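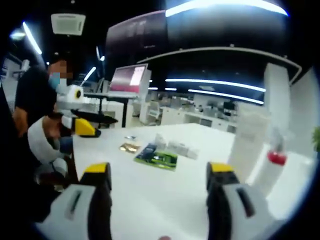
Does sorting small packaged goods by hand at a shared table save a shop any time?
Less than the people selling the method would like, and in most stockrooms the saving is gone once you add in the clearing up.

Speaker notes, 17 May 2018
Talk: "The Sorting Table, and What It Doesn't Fix"
Slot is short. Keep the water close. Don't read the slides out.

Opening

Start with the table. White top, small packages laid out on it, boxes in a loose row, a gold one, a green one lying crooked. Let them look for a moment before talking. Ask who has a table like this at work. Then ask who knows what was on it yesterday. Expect fewer hands.

Say where I stand early. I was asked to speak in favor of sorting tables and I said I would speak about them. I've used one at Sallow for two years. I like it fine. I don't believe most of what I've read about it.

The claim

The Giltero handbook says a sorting table pays for itself in a season. Read the line out slowly. Ask what "pays for itself" means when the table was already in the building. The handbook doesn't say whose time was measured, or whether anybody measured the old way first.

The same chapter says staff "naturally develop a layout." Mine didn't. Mine developed three or four layouts, depending on who had opened up that morning, and each person thought the others were doing it wrong. Merja put flat packs nearest the edge. Arsen put them at the back so the boxes wouldn't get knocked. Both had a point and the table wasn't big enough for both of them.

What we tried

Last August we had a delivery of nearly 3,000 small items for the Hodon store, mixed in the cartons with no order to them. Good test, I thought. One half went across the table, sorted by size. The other half went straight from carton to shelf, sorted by whoever was holding it.

The table half looked better the whole way through. Pause here. Looking better is most of what people report when they say a system works.

The table half also finished later. Small things pile up at the far end where arms don't reach. Shiny wrappers slide. Little white boxes all look alike from two steps away, so people pick them up, turn them over, and put them back down again. I did it myself all afternoon.

Be fair: fewer items ended up on the wrong shelf from the table half. Emmanuel Mollel checked the shelves and I trust his checking. But one delivery is one delivery, and I'd be annoyed if somebody else stood up here and built a rule on it. (If asked for the error numbers: I don't have them written up in a form I'd defend. Say so.)

The tray question

Somebody will bring up trays. Plattner sells a divided tray with 12 pockets and the brochure shows each pocket full and tidy. Ask what happens to the thirteenth kind of thing. At our place it sat on the table next to the tray, and by the end of the day so did everything else that didn't fit a pocket.

Albertina Ramalho disagrees with me on this and she's in the room, so give her the floor if she wants it. Her shop carries fewer kinds of goods — that may be the whole difference. Don't argue it out from the stage.

What I'd keep

Clear the table before the carton is opened. Dull advice, and the only part I'd put money on.

Leave open space in front of you. A full table is a shelf you have to bend over.

Put unlike things next to each other. A green pack beside a gold one is hard to mix up. White boxes beside white boxes are not, so turn them all label up or keep them in the carton until last.

Cap the batch. We settled on 200 items at a time. That number came from the size of our table and from Matěj Havlíček losing patience. Yours will be different. Don't let anyone write it down as a standard.

What I'd drop

Colored tape on the tabletop. It peels, and people work across the lines anyway.

The "sorting captain" idea from the handbook. We had one for a week. Sorting stopped whenever she went to lunch.

Timing charts on the wall. People sorted faster and put the odd ones in a drawer. I found the drawer later.

Questions

Likely first question: would I buy a table just for this? No. Borrow one for a month and time both ways, with the clearing up included in both.

Likely second: does standing or sitting matter? I don't know. We stood, mostly because the chairs were in use.

If there's time left, go back to the first slide and ask how they would lay those packages out. Leave it up while people argue. Handouts are on the chair by the door, and Merja has the spare clicker.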